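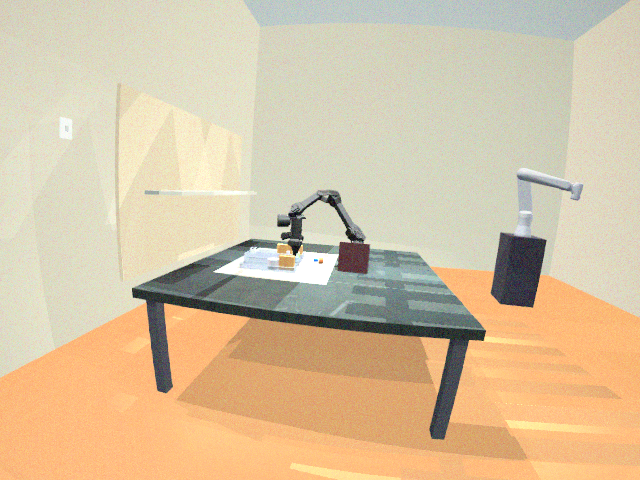
Inventory disputes at the end of a furnished tenancy are the subject of this session, and I will keep to the part that comes before any dispute: how the check-in schedule is written. Most deductions that fail at Wandcombe fail on wording. The clerk writes "table, good condition" and eighteen months later there is nothing to compare against. A usable entry separates the item into parts. For a large dark table, that means top, rim and legs on separate lines, with any lighter patches or streaks on the surface recorded by position, and a white mat on the top entered as its own item.

Next slide. Terms used in the schedule.

"Fair wear and tear" stays out of the check-in document altogether. It is a judgement made at the end, from two records. "Clean" and "undamaged" are different columns. A hob can be undamaged and filthy. Baldur Gunnlaugsson's template merges the two and we are replacing it – if your office still has the old version, please stop using it after 20th May.

Next slide. Age and expected life.

Every item over the threshold needs a purchase year. Without it there is no basis for apportionment, and the claim falls back to a guess. Worked case, Allosville block: carpet in the second bedroom, burn by the door. Replacement quote for the whole room, no purchase year on file. The landlord asked for the full sum and was awarded 30 per cent of it. The burn was not contested by the tenant.

Pause for questions if the room wants them. Otherwise go on.

Next slide. Tenant's comments.

The tenant gets 14 days from check-in to return comments. Comments are attached, dated and left as written. Do not correct the original entry. If the clerk disagrees, a second note goes underneath with initials. Bjartur Hallgrímsson reviewed 73 files from the Pavlović portfolio in March and found 18 where the original had been overwritten in Markivell. The software permits this. Switch on version locking under office settings, and check that it has been applied to each branch, as it does not carry across.

Next slide. Check-out.

Same order of rooms, same order of items, same words. If check-in says "scuff, left of window, hand height", check-out uses that phrase and adds to it. Keys, meter readings and alarm fobs go on the front sheet – several offices put them at the back, where they get missed.

Handout has the blank schedule and the wording list. Deposit timescales are in the second session.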